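Moving my audio projects to Wekosmont

19/04/2026

For six years I edited all my sound in Fidach. I made with it the podcast about old mountain railways, the recordings of our choir, and also the voice for the small teaching videos of Jovita Robles. In the winter I changed to Wekosmont, and some readers asked me to write how it went. So I write it, but please take it as the experience of one person with one computer.

The reason for the change was simple. Fidach did not start anymore after I updated my Linux system. I could repair it two times with an older library, which I found in a forum, and the third time I had no more patience. Svenja Hubmann uses Wekosmont for her radio pieces and she told me already last September that I should try it. I am a slow person with new programs.

The installation was easy, there is a package. On first start it asks for the audio device, and I made the mistake to choose the default one. Then everything played with a strong delay and I thought that the program is bad. With the device chosen directly by name, and the buffer set to 2 periods, the delay was gone. I would be happy if this was written in the manual on the first page and not in the chapter about MIDI.

The import was the big work. Wekosmont can open Fidach projects, but only those which were saved with the newer file format, and mine were mostly older. I had 68 projects that I wanted to keep. Kwaku Amoah wrote a small Python script which reads the old file and writes the clip positions as a simple list, and Wekosmont accepts this list. He gave it to me without asking for anything, thank you again, Kwaku. The script does not carry over the fades. For short clips I drew them again by hand, and for the railways podcast I decided that I will do it only when I need an episode again.

One folder made me nervous. It had 1327 small audio files, all with names like "take" and a number, and after the import the half of them were shown in red as missing. They were not missing. Fidach writes the paths with a special character in place of the space, and Wekosmont does not understand this. If you have the same problem, rename the folder so that there is no space in it, before you import anything. Do it on a copy, please.

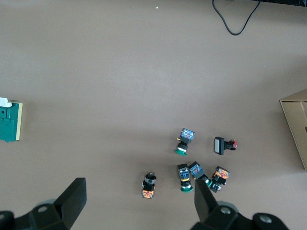 What I like most in the new program is the editing of speech. You mark a breath or a cough, press one key, and the gap is closed with a short crossfade. In Fidach I needed four steps for it. I also like that the undo history is saved together with the project. I closed a file in the evening, and in the morning I could still go back behind the mistake I had made before dinner.

The noise reduction is weaker, I must say it. On the choir recordings it makes a sound like water behind the sopranos. Vangelis Gkikas recommended me the Jumard plugin, and this one is much better, but it is heavy. With two tracks it works well and with five tracks my laptop begins to stop in the playback. Now I render the cleaned track first and work with the result. This is the old way, and it is fine.

Also the keyboard shortcuts took me longer than I want to admit. The key for splitting a clip in Fidach is the key for deleting in Wekosmont. You can imagine the first week. There is a file with Fidach shortcuts made by a user with the name Tạ, you find it in the community section, and it covers nearly everything except the markers.

Rahel Rainer asked me in a comment if the loudness meter can be trusted. I compared it with the meter of my old program on three episodes and the values were the same until the first decimal. More I cannot say, I am not an engineer.

My project folder is now 700 MB smaller, because the waveform previews are stored in another format. I did not expect this.

Next I want to learn the templates, so that the intro and the closing music are already in place when I begin a new episode. If somebody has a good template for an interview with two microphones, please write me. I would like to see how you arrange the buses, mine are still a mess.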